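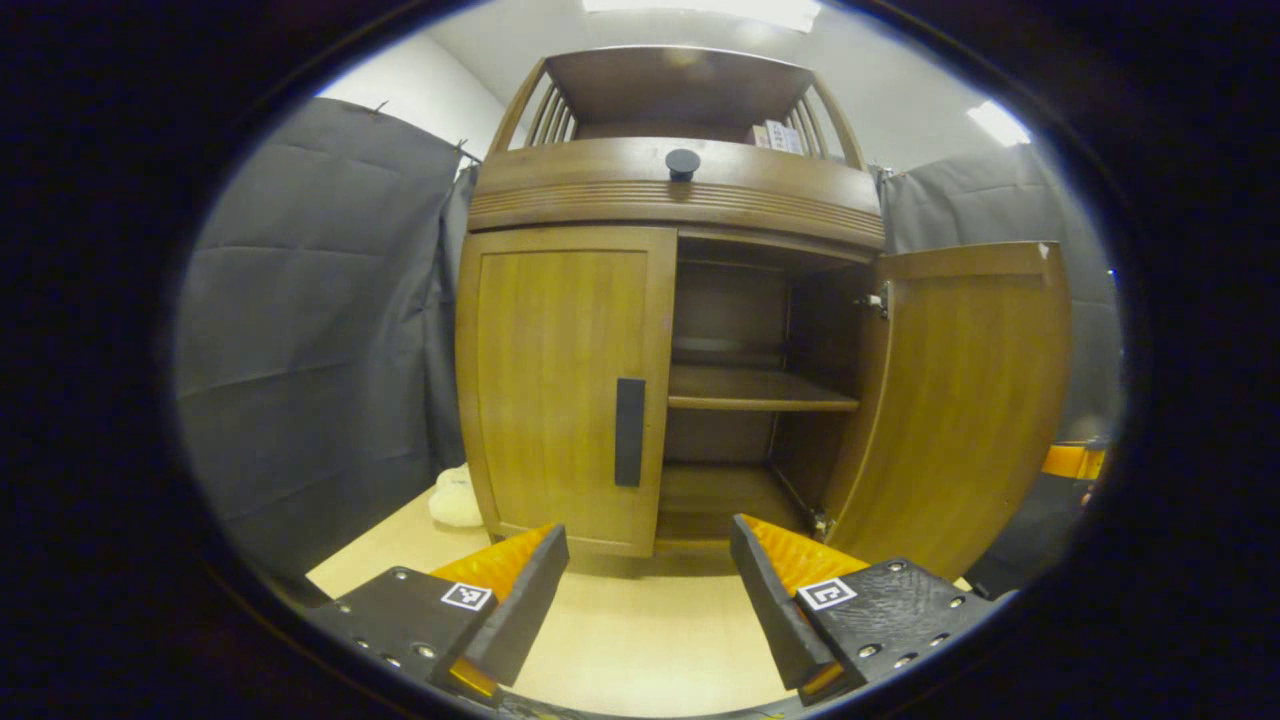 I make furniture finish for a living, and the one I get asked for most is the Ulier brown wax, so it finally has its own page. It's a soft paste wax in a dark brown tint, made for wooden pieces that have gone dull or patchy, and it's the tin I'd hand to anybody starting out. Slats are where a lot of people get nervous, and I get it! If your cabinet has an open compartment on top with narrow upright slats at the sides, a drawer under that and a pair of doors at the bottom, start with the slats while your arm is fresh, then do the drawer front and leave the doors for last. Swing each door wide open before you wax its edges, or you'll miss a strip and see it every time you walk by.

Ulier Brown Wax, item 3226
Large tin, item 3531
Made in the Plinosell workshop, shipped in a plain carton

How it goes on

Wipe the piece down with a barely damp cloth and let it dry overnight. Scoop out a bit of wax the size of a hazelnut (really, that's plenty), work it into a cotton rag, and rub with the grain. Leave it 14 minutes, then buff with a clean rag until the cloth slides easily. I do 3 thin coats on a top that gets used a lot and one coat on everything else. Thick coats stay tacky forever and pick up every dog hair in the house, ask me how I know.

For corners and slats I use an old toothbrush with the bristles trimmed short. The Jiang brush we sell is nicer, with a round head and a longer handle, but the toothbrush gets you there.

What it won't do

It won't hide a deep scratch, and it won't stick to glossy varnish, so scuff that first or pick another product. It's also not for the insides of drawers where you keep clothes. The tint can rub off on fabric, and I've ruined a good white shirt that way. Leave drawer insides bare, or use our Flitavden clear wax in there and give it a full week before you put anything back.

Color

It's a cool brown, closer to coffee than to chestnut. On pale wood it brings up the grain and darkens things a shade. On wood that's already dark it mostly evens out the worn spots. Try it on the back or underside first, please! Every board takes it differently, and my idea of brown may not be yours.

Storage

Lid on tight, away from the heater. In August my own tin goes soft as butter, and it firms up again in the fridge just fine.

Rags with wax on them should be laid flat outdoors to dry before they go in the trash.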